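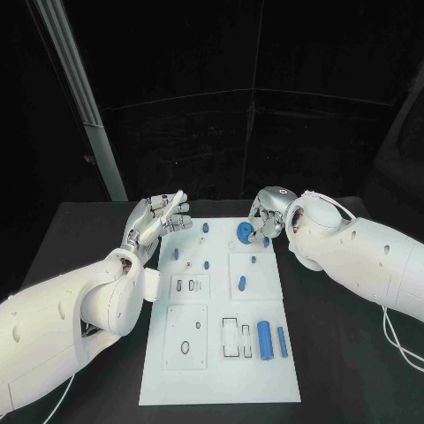
Teaching the slow way in Duleldale

Jyoti Nautiyal came to movement teaching through a bad back. She was working in a payroll office, sitting for most of the day, and a colleague took her along to an evening class run by Ramesh Agarwal above the old post office in Duleldale. She went back the next week and kept going for nine years.

Agarwal taught a plain form of mat work. There was no music and very little talk. Beginners spent their first two months on breathing and on how to get down to the floor and up again. Some left, and Nautiyal says she nearly did.

She trained under him as an assistant, then took the Awasthi teaching certificate, which asks for 1000 hours of supervised practice. Most of hers were done in the early morning before work.
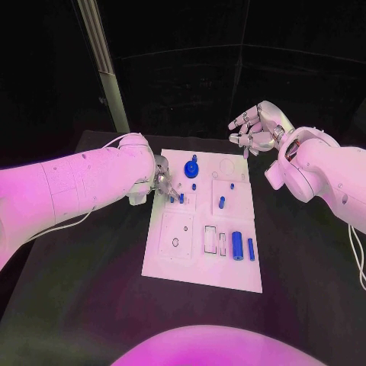
When Agarwal retired one November, she took over the lease and renamed the studio Mestimis. She kept his timetable and his mats, and added two classes for people over seventy, which now have a waiting list.

Her own teaching is a little more talkative than his was. She will stop a class to explain where the shoulder blade should sit – and then have everyone do it again with their eyes shut. Springs and reformers are used only in one-to-one sessions.

Agarwal still comes in as a pupil. He takes the mat by the door and leaves before the tea.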